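Wax Melt Notes: Restock Results and Cure Times for the Mukthorpe Line

Batch data from the December restock, plus changes to labels and shipping
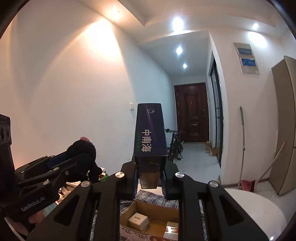

One subscriber wrote in after the last issue to say that her Mukthorpe clamshells had almost no scent for the first two weeks and then filled the whole downstairs by week four. She asked whether the wax had changed or whether she had been melting them too early. Several other messages raised the same point, so most of this item is given over to cure time.

The wax did change. Until the fall, the Mukthorpe line was poured in a soft paraffin and soy blend. It is now poured in Brumar, a harder blend with a higher melt point and a slower scent release. Fragrance load is unchanged at nine percent by weight. The oils come from the same supplier as before.

Brumar sets firm within a day but keeps changing for several weeks as its crystal structure settles. During that period the scent given off by a cold clamshell is a poor guide to how it will perform in a warmer. We tested cubes from one batch at one, two, three, four and six weeks after pouring, in the same 20-watt plug-in warmer, in a closed room with the door opened only for readings. At one week the scent could be picked up only within arm's reach of the warmer. At two weeks it reached the middle of the room. At four weeks it reached the door and held for most of the burn. The six-week cubes performed the same as the four-week cubes.

The pour date is stamped on the back of each clamshell. Add four weeks for bakery and fruit scents. Add five for anything with a heavy resin, patchouli or vanilla base. Store the clamshells closed, out of direct light and below 75 degrees. Opening them every few days to check on progress lets the top notes go and does nothing for the cure.

Warmer choice matters more with the new blend than it did with the old one. Low-wattage warmers (15 watts and under) will melt a Brumar cube but may leave a ring of solid wax at the edge of the dish. If that happens, use one cube in place of two. A 20 or 25-watt bulb gives a full melt. Hot plate warmers vary by maker, and readers with a kitchen thermometer can check for a pool temperature between 130 and 145 degrees. Above that range the scent comes off fast and the cube is spent in a single evening.

Restock figures

The December restock opened at 7 p.m. with 1414 clamshells across the full list. Of these, 819 sold in the first hour. Another 206 sold overnight, and the rest went over the following days, except for a small number held back for damaged orders. The cart slowed down badly in the first ten minutes. Items sitting in a cart were not reserved during that time, and some buyers lost them at checkout. Carts will hold items for 15 minutes at the next opening.

Fallura was the first scent to sell out. It is a pear and brown sugar blend with a light clove note, and it was poured in a smaller quantity than it should have been. It will be poured again at double the amount. Tai, the green tea and yuzu scent, sold more slowly and drew mixed comments. The usual complaint is that it fades before the second use. Citrus oils are light and leave the wax early, so some fading is normal, but we are testing a version with a small amount of white musk added to hold the top notes down. If the test batch cures well, it will replace the current Tai under the same name, with a "2" after the batch number.

Labels

The new labels list the wax blend, pour date, batch number and net weight. The scent description has moved to the front. A few clamshells from batch 629 went out with the Fallura label on the Tai wax. They can be told apart by color: Tai is pale green and Fallura is cream. Buyers who received a mislabeled clamshell can reply to this newsletter with a photo of the back label, and a replacement will be added to the next shipment. The mislabeled one does not need to be returned.

Shipping

Cold weather shipping causes frosting, a white bloom on the surface of the wax. It has no effect on scent. Brumar is also more brittle than the old blend when cold, and cubes may crack if they are snapped apart straight from the mailbox. Leave the package indoors overnight before opening the clamshells. Cracked cubes melt normally and are not covered as damage. Crushed or split clamshells are covered, provided the claim comes in within ten days of delivery.

Orders of one to six clamshells now ship in padded mailers. Seven or more ship in a box. The flat shipping rate stays the same for both. Combined orders are possible if both are placed before the first one is packed. Put the earlier order number in the notes field at checkout, and the extra shipping will be refunded when the box is sealed.

The next list will go out to subscribers two days before the cart opens. Scent requests received after the list is sent will be carried over to the following pour.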